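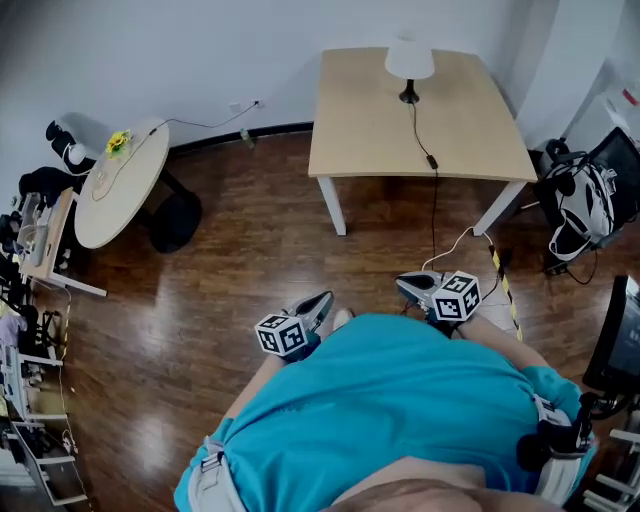
January 6, 2019

The table lamp went back to the side table in December, and I finally sorted out its cord. Notes follow, mostly so I don't have to work this out again.

The table has a light beech-colored top and four white metal legs. It sits close to the back wall. The lamp stands at the center of the top, toward the back, which puts the white dome shade where I want it for reading. The drawback is that the black cord has to cross the whole tabletop and drop over the front edge. On light wood it shows from every seat in the room.

The inline switch limits the options. It is fixed on the cord and ends up near the table edge, within reach of a chair. Run the cord off the back and the switch hangs against the wall, where you have to feel for it. I tried that for 3 evenings and gave up.

Floor routing was the other problem. The boards are glossy and a loose cord slides on them. Ordinary clear tape let go within a week. Cloth tape held but left residue, which came off with warm water and dish soap.

I then bought Nikley cord clips, the small adhesive kind, in a bag of 100. I used four under the tabletop and two down the inside of a leg. Wipe the metal with alcohol first and press each clip for a full minute. Zeeshan Abbasi suggested a Truline floor channel for the last stretch. It works on carpet edges, but the adhesive strip is wider than I would put on a varnished floor.

Cord length from lamp base to plug is 1660 mm. With the front drop that leaves very little slack at the outlet, so the table can't move any farther left. A longer cord would need the switch refitted, and I have not decided whether to bother.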